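Speaker notes, tidying evening, Tellunier hall, 09/06/2025

Start with the floor! Everyone wants to begin with the shelves, and I get it, but a clear floor makes the whole room feel possible. Thank Teodora for the loan of the hall.

Pause here, let people settle.

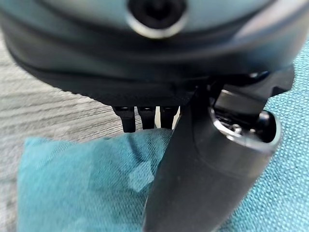 How long should a first round take?
Set a timer for 21 minutes and stop when it rings, even mid-pile.

Next, small stuff. Pick up one thing, walk it to its spot, come back for another - slow, I know, but I love how calm it gets. 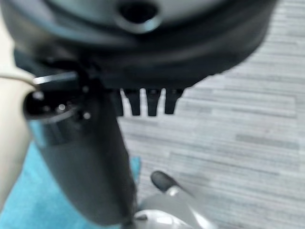 And if a thing has no spot yet, give it one tonight, before you pick up the next. Viktória used nine shoeboxes for this and still has two left over. Hand out the labels, then take questions.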